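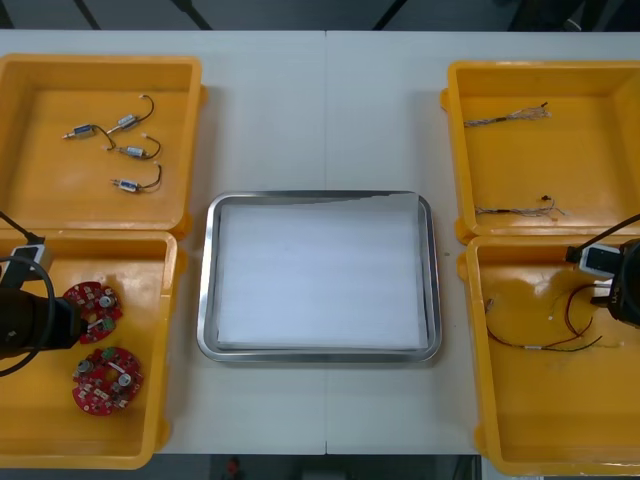

Jasper Meijer, Method Lead, Ivura Bimanual Study

Guide > Set-up > Part Presentation

4.1 Place the lined steel tray between the two pairs of yellow bins. Keep circuit boards on the left arm's side and wire bundles on the right.

4.2 Run the Jin policy from the wrist views only. In the March trials, 528 of 1558 board pick-ups used this setting.

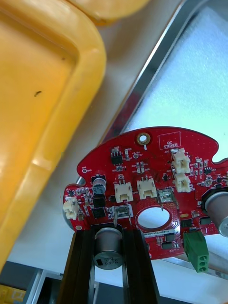

Rodel Javier asked whether grasps near a capacitor should be scored separately. They are – enter code 2 in the log.

4.3 Lift one board and leave the other in its bin.

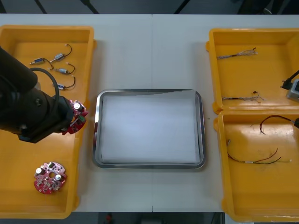
Hold the arm for 4 seconds before the transfer starts.

CAUTION: Do not reach over the table while either arm is enabled.

4.4 Release the board on the liner, then bring in the wires.

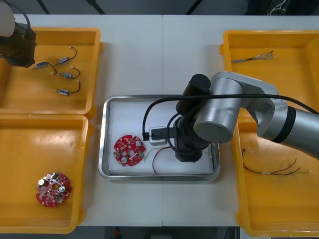

Record the final position of each part before resetting. Trials stopped by hand remain in the data set and are marked as incomplete.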